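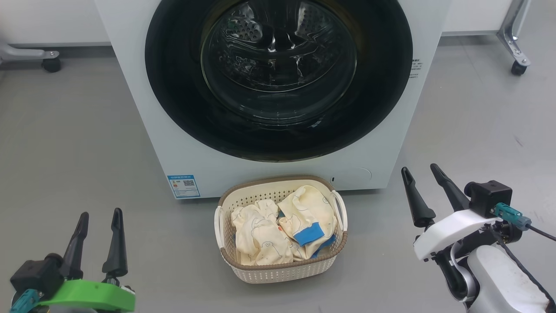
Every company that wants to sell you a household robot sooner or later makes it do laundry. I have been to four of these demonstrations now, and Rivska's open day, held on 17th September in a converted bottling plant in Kotwood, was the fourth. The invitation promised "the end of the chore." What we got was a white front-loader with its door shut and a basket of baby clothes in front of it, cream things with little animals drawn on them, and a robot with a two-fingered gripper on either side. I will admit the baby clothes worked on the crowd. A woman next to me said "oh, look" before anything had moved. I have washed a lot of baby clothes, and what I remember is the stains.

Kanchan Kashyap, who runs the demonstration program, talked us through the job. Open the door, take the clothes out of the basket, put them in the drum, close the door. She was careful to say "load the machine" and never "do the laundry," and I liked her for it. Loading is the part I mind least. Sorting is worse, and folding is worse than that, and the robot does neither. It doesn't measure detergent. It doesn't find the sock behind the radiator.

It also doesn't carry the basket to the machine, at least not at this stage. I asked who does. "We place it," Kashyap said. How far off can you place it? She said they had varied the position quite a bit in training and she would rather not give me a number.

She was happier giving me other numbers. Rivska has recorded 608 practice sessions of this one task, with people steering the arms, and by her count 476 of those were good enough to teach from. I asked what was wrong with the rest. Dropped clothes, mostly, and a sleeve hanging out of the door. I'd have liked to see a few of those. A reel of failures would tell a visitor more than the film playing in the lobby, which had a piano on it. 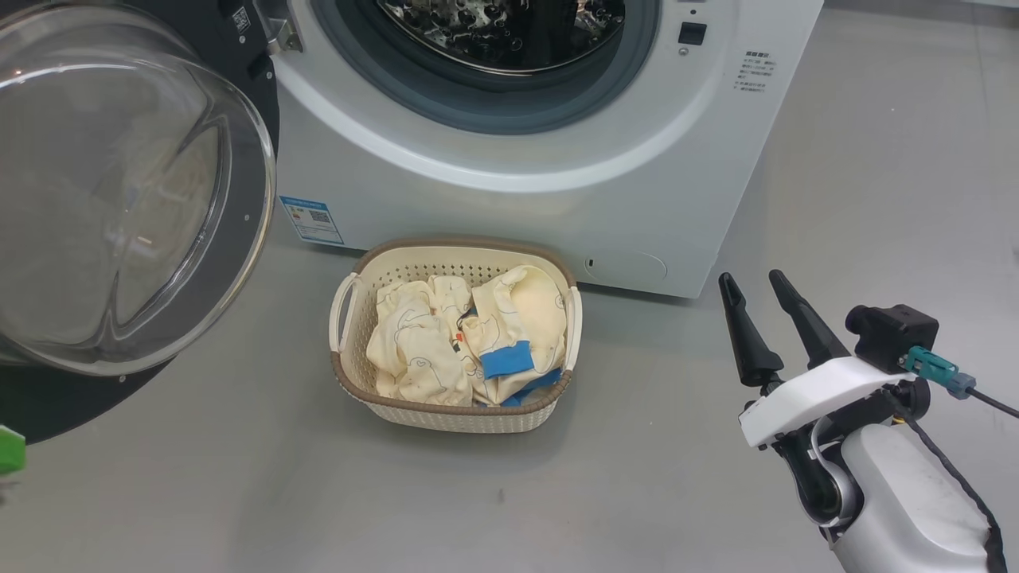
Doors, I was told more than once, are the hard part. Karim Younis, an engineer who came over from the warehouse firm Dresumov in February, explained that a washing machine door pushes back, then gives all at once, and a robot that keeps pulling the way it was pulling can end up dragging on the hinge. People let go without thinking about it. He had plainly spent a long winter on this and I believed every word. I also noticed that the machine we were watching was the only model on offer. Would it open mine, which has a handle that sticks and needs a thump? "Not today," he said. He didn't say tomorrow either.

Then there is the cloth. Small garments bunch up, and a gripper that goes in for one may come out with three, or with a cuff and nothing attached to it. Younis says three at once is fine, you're filling a drum. Fair enough. But try the same approach on a fitted sheet – I suggested this, and he laughed a little too long.

The run I timed took 14 minutes from the first movement of the arms to the door closing. My own time for a basket that size is under one. Kusum Mittal, an analyst who follows home robotics for the consultancy Saxena and has sat through more of these than I have, thinks the comparison is unfair. The machine doesn't need to be quick, she told me over the sandwiches, if you're at work while it's doing it. I can see that. I can also see coming home to find it still at the door with a bib in its hand.

What would it cost? Nothing yet, as there is nothing to buy. Rivska hopes to place 2 units with paying customers next year, both of them commercial laundries, where the machines are all alike and the floor is flat. That sounds sensible to me, and a long way from the invitation. The second run was due to start after lunch. It was put back, and then put back again – a software matter, Kashyap said – and I had a train to catch.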